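Chapter 4
Grippers on Trial: What a Comparison Can and Cannot Tell You

Sooner or later every robotics lab buys a second gripper, and someone asks which of the two is better. The usual reply is a success rate. This chapter is about why you should distrust that number, including when it is your own.

Take the case we will follow through the next 30 pages. Merja Toivonen and Valtteri Miettinen wanted to compare two grippers, the Mesari and the Arrieta, on household tasks. The Mesari brochure promised "dependable grasping in real homes." It did not say which homes, which objects, or who had set them out. Toivonen's first note in the project log reads, in full, "Dependable compared to what?"

Their early trials were done on a bare table with foam blocks. Both grippers did well, and both authors were unimpressed by this. A foam block forgives a sloppy approach. It squashes, it has flat sides, and there is nothing next to it to knock over. They threw the results out and moved to a kitchen counter, where a drawer has a handle to reach and a neighbor on every side.

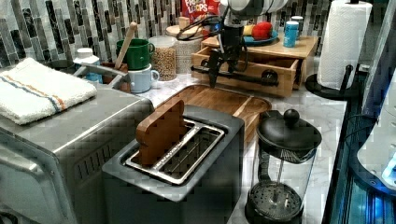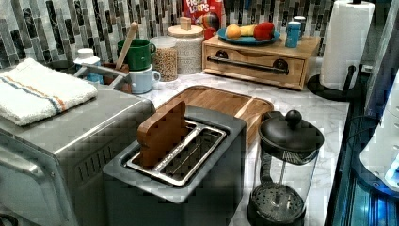 Figure 4.1. The counter setup. First picture: the gripper over the open drawer. Second picture: the same counter with no arm in view.

Look at the figure and ask what you would need to know before believing any score from this counter. Where does the arm start? Does the toaster stay put between trials, or does it drift a little each time someone resets it? If the drawer comes open but the plate on top slides, is that a pass? Miettinen wanted to count it. Toivonen did not. They argued over this for most of May, and the score sheet has two columns as a result.

The choice matters more than it sounds. Under the loose rule, the Arrieta led after the first 55 trials. Under the strict rule, the lead was gone. A sales department could print either figure without telling a lie.

We begin in Section 4.1 with the dullest part of the job, writing down what counts as a grasp before the arm is switched on.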